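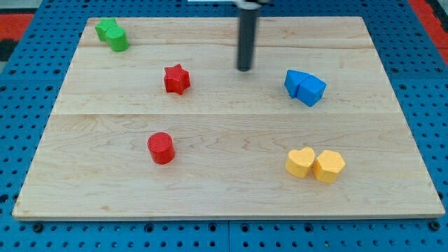

Right, section 4, oiling your board for the first time. If you've come straight from the sanding section you'll have a bare Zimonby board on your hands and you'll be itching to get something on it, and I don't blame you! Have a good look at the wood before you open the tin, though. A pale board with soft brown streaks swirling through the middle, and faint seams where the planks are glued together, is going to change colour more than you expect. It goes warmer and the streaks get a fair bit stronger. If you like it pale, try a dab underneath first.

You'll need the tin of Tuvov oil, 2 cotton rags (old T-shirts are lovely for this), some 320 grit paper and a well-aired room.

1. Wipe the board all over with a barely damp cloth and leave it to dry. The grain will stand up and feel a bit furry.

2. Rub the fur off with the 320 paper, going along the planks. Light hands here. You're only knocking the tips off.

3. Get rid of the dust. I use a brush and then a dry rag, and I do the edges twice.

4. Stir the oil. Don't shake it, you'll get froth.

5. Pour a puddle the size of a jam jar lid in the middle and push it outwards with the first rag. Keep going until the top is evenly shiny, then do the edges, then the underside.

6. Leave it for fifteen minutes. If any patches go dull, feed them a little more.

7. Wipe everything off with the second rag. I mean everything. King-fai Tam left his first one shiny overnight and had a sticky board for most of August.

8. Stand it on its long edge so the air gets to both faces, and leave it till the next day.

9. Do steps 4 to 8 again. End grain drinks like mad so it may want a third go.

CAUTION: oily rags can heat up and catch fire on their own if you scrunch them up and bin them. Lay them out flat outdoors, one layer thick, until they're stiff and dry. Please don't skip this one.

Note on drying: the tin says the finish needs 14 days before it's fully hard. You can use the board for bread before then, but keep it away from beetroot, curry and anything wet. (I didn't. Mine has a pink corner.)

Note on other oils: people keep writing to ask about olive oil. It never sets and it goes rancid, so no. The Disus wax is fine as a top coat once the oil is hard, and Tín Châu swears by it for the edges. I find it a bit slippery on the flat, but that's taste.

Note on tin size: the 1,000 ml tin does far more than one board, so share it with a friend or decant it into a smaller jar. Half a tin full of air will skin over.

Washing and re-oiling are in section 5. If you've got the older Gallagher board with the rubber feet, take the feet off before step 1 and keep the screws somewhere safe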